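Tabletop Small Objects, Grenodby set: data card

Version 2, May 2022. Maintained by Ese Ekwueme and Torunn Midtbø. Please read the section on labels before you use anything in the labels folder.

What is in it

3416 stills of everyday things on a plain beige table, split over 354 short sessions. The things are what you would find in a kitchen drawer or at the bottom of a rucksack: bottles, small tool cases, pouches, bits of cloth, lids, cords. Each session has a folder, and each folder has a notes.txt, which is sometimes useful.

The first release, called Addo, claimed to be "a complete picture of household clutter". It was nothing of the kind and the phrase has been taken out. One table, one room and whatever people had to hand do not add up to a household. If you need variety in surfaces or backgrounds, look elsewhere.

Two stills from one session:
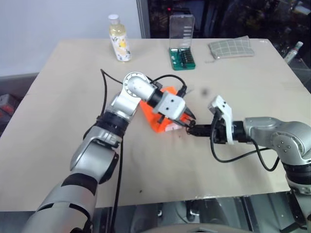
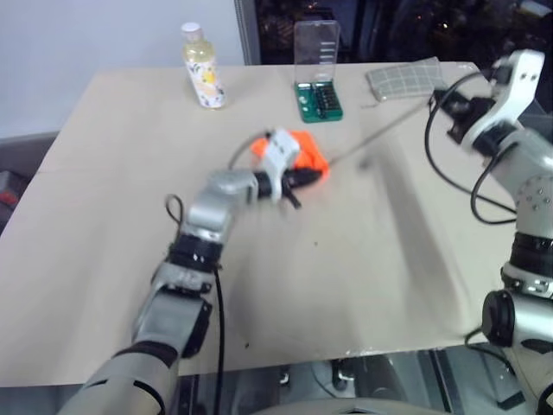
Our labels are the weakest part of the set. Addo came with a list of 2 classes, "rigid" and "soft", which Kwabena Dankwa drew up in an afternoon and which we have regretted ever since. The orange thing on the table, found in both stills, is a fair test. In the first it looks flat and angular, like folded plastic or cloth, and in the second it could pass for crumpled fabric or a soft bag. Adwoa Mahama put it down as rigid from one and soft from the other, and I can't say she was careless. The clear case with its lid up has a green insert and a row of small black bits, and the old scheme calls the lot "rigid", as if a case and its contents were one thing. The drink bottle is "rigid" too. Is a plastic bottle rigid? Depends who is squeezing it.

Version 2 keeps the old classes for anyone who has built on them and adds a free-text field. Free text is messier to search. We still trust it more.

Known problems

- Names were never agreed. Expect "pouch", "bag", "case" and "sleeve" for the same article.
- Specks and marks on the tabletop have been labelled as objects in a few folders. Reports welcome.
- Part-hidden things are labelled by whoever remembered what they were. That is memory, and it should not be scored as if it could be read off the picture.
- Drinks are named by guesswork in the older notes. Colour is all you should take from them.
- The session notes from September are thin and some are blank.

What we would not use it for

Counting tests, or any claim about how tidy people are. Ayanda Van Wyk tried a "tidiness score" on the Kenura copy of the set and got numbers that went up when the table was simply less well lit. We have not included the score. Please don't ask for it.

Changes and corrections

Send them to Torunn with the folder name and the file name. "The orange one is wrong" will not get you far. Codus, the viewer we used for labelling, is not included and you don't need it, as the label files open in any text editor.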